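Teaching Two Arms to Lay a Table: Collecting Demonstrations for a Kitchen Policy

Project report, second year group project
Kayode Okonkwo and Nii Gbeho

1. What we set out to do

The aim, as written in our proposal, was to "train a general policy for light kitchen work". Our supervisor crossed out "general" on the first reading and "kitchen work" on the second, and what survived was a project about moving small things on and off a plate. We were to gather the examples, train on them, and report what happened. The training took one weekend. The gathering took the rest of the term, so most of this report is about that.

We used the two-arm bench in the Nyarko lab. Each arm carries a parallel gripper and is driven by a person holding a matching pair of handles. The person moves, the robot copies, and everything is written to disk: joint positions, gripper openings and the camera views. One go at a task, from start to finish, is an episode. Our recording software is called Hivley. It was written by a student who has since graduated and left a manual of 2 pages, one of which is the licence.

2. The bench

We marked the table into squares with blue tape so that we could write down where things started. Before each episode a short script picked a square for each object and one of us put it there. Before the script we had tried to be random by hand, and found that Kayode's idea of random was the middle and Nii's was wherever he could reach without standing up.

The props are a mixture of toy food, toy tools and real kitchenware. We wanted things that differ in how they have to be held. A plate has to be taken by the rim, a small piece of fruit by its sides, and a bottle in a rack has to come out along its own length or the rack comes with it.
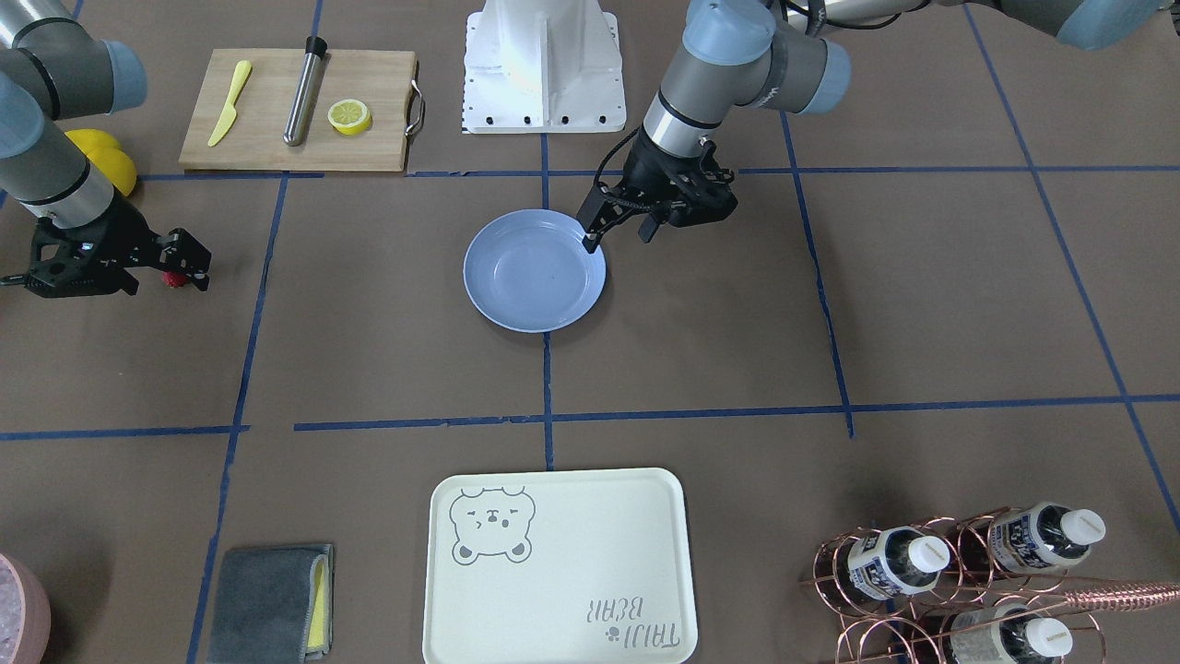 Using both arms at once was harder than we had planned for. A person laying a table doesn't think about which hand is waiting. With the handles you think about little else, and the idle arm tends to drift while you look at the busy one. The early episodes are full of this drifting. A model trained on them will drift too, with great confidence, so we made a rule that an arm with nothing to do must be parked before the other one starts.

3. How we recorded

We ended up with 11 tasks, each described in one plain sentence such as "put the fruit on the plate". One of us drove while the other reset the table, read out the next layout and marked the episode as keep, discard or argue. The third label was added in the second week.

Our rules for keeping an episode were:

The task is finished and the objects are let go.
No hand or sleeve enters the workspace after recording starts.
The driver doesn't pause for more than a moment — thinking time looks the same as a task to the model.
A dropped object may be picked up again, once.

The last rule came from reading up on Pokent, an earlier project in the same lab, whose notes complain that a policy trained only on clean runs has no idea what to do after a mistake. We agreed with this warmly, as it let us keep a good many of our own.

The wrist views gave us the most trouble. The overhead camera sees the whole bench and is forgiving. A wrist camera sees whatever the gripper is pointed at, and for long stretches of an episode that is table and tape.

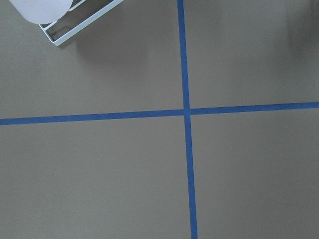 We considered trimming the stretches in which little was in view, and tried it on one task. The trimmed version trained faster and then behaved worse, reaching early and to one side. Our best guess is that the approach matters even when it is dull, and that the tape lines were helping the model judge where it was. That second part worries us. A policy that finds its way by our tape is a policy for our table, and we did not have time to peel it all off and test again.

4. What we ended up with

After the discards we kept 1031 episodes. They are not spread evenly. Fruit tasks are over-represented, being quick and rather satisfying, and bottle tasks are thin for the opposite reasons. We topped up the bottles on a Sunday, when the building heating is off, and those episodes are noticeably brisker than the others.

Labels were checked by swapping: each of us went through the episodes the other had driven. Most of the disagreements were over whether an object resting on the rim counts as being on the plate. Nii held that it does. The final wording says "inside the rim", and Nii has asked for his view to be recorded.

The files were converted to the Akham format so that next year's group can load them without Hivley. The converter swaps left and right for the arms unless told otherwise. We found this after training the first model, which explains the graph in Appendix B.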